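Dec 27, 2020

Kitchen bench, Plusstead unit. Produce washing and drain-down, second round.

Carried on from the November notes. The question is still whether the large basin can take a full mixed load without slowing the drain, or whether the leafy items need to go through separately. Heidrun Berchtold wants an answer before she rewrites the prep sheet for Imrie.

Load as before: leek, eggplant, daikon, bell pepper, bok choy, apple. Long items go lengthwise along the left side so the strainer stays open. The bok choy is the problem piece. Last time an outer leaf came off and lay flat over the strainer, and the drain time went from 32 seconds to 91. I have gone back to trimming the base after washing, which keeps the head together.
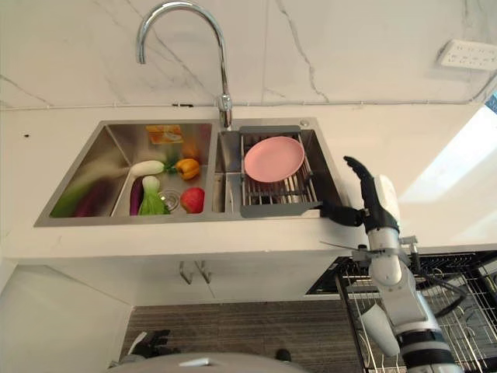
Draining basket stays across the small basin. It was tried inside the large one in November and took up too much room to turn the leek. The rods are fine for plates and for the eggplants, but the apple rolls, so fruit goes onto a towel.

Faucet: spout swung over the large basin for the whole wash. Flow set by hand, so treat all fill times as rough. Jean MacRitchie suggested a mark on the handle – worth doing, not done yet.

Grit. Rinse water from the leek was poured through a coffee filter and the filter left to dry overnight before weighing. Splitting the leek to the root first releases far more than rinsing it whole. Whole-leek figures in the Rirkach sheet should be read with that in mind. I would drop them.

Water used, whole load, three changes: about 556 ounces. The third change came off clear and could probably go. Repeat with two changes and compare filters before altering the sheet.

To do:
Wipe down the backsplash behind the faucet after each run, splashes dry on it.
Order filters, 5 left.
Ask Heidrun whether Solleo washes the daikon with the top on or off. Ours has been on so far.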